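Brultlow Safaris trip planner, help tickets
Subject: Lodge nights vanish when I change the arrival date
Status: open
Opened: June 30, 2023

Hi all, me again (sorry!). I'm putting together a walking safari for next March and the trip planner keeps eating my lodge nights. I've got three nights at Andum Camp, then three at Plallik on the river, and the whole thing looked lovely until I moved my arrival back by a day. Plallik went blank! The price dropped too, so it isn't only a display thing.

What I've tried so far:

Logged out and back in. Same.

Built the trip again from scratch with the later date. Works fine, both camps show up, but then I lose the guide request and all my notes about birding, and I'd typed a LOT of notes.

Changed the date on my phone instead of the laptop. Plallik stays put, but the road transfer between camps goes missing and I get a message saying "transfer must be booked 36 hours ahead." It's months ahead, so who knows.

Switched the transfer from road to light plane. That brought Plallik back for more than 30 minutes, and then I refreshed the page and poof.

Update, same evening: your chat desk asked me to clear my browser data and start with the Jasińska itinerary as a template, the one with the night drives. Did that. The nights hold now, but the template won't let me take out the canoe day, and I really don't do canoes. The remove button is gray and clicking it does nothing.
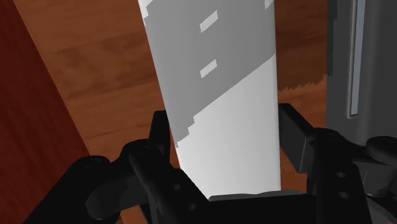
Attachment 1: white upright piece with stepped shadow, gripper at bottom

Could someone put Plallik back by hand and leave my notes alone? I'm happy to pay the deposit as soon as the total looks right. Also, does the light plane still have that soft bag rule? I'm shopping for a duffel and would love to know before I buy the wrong one.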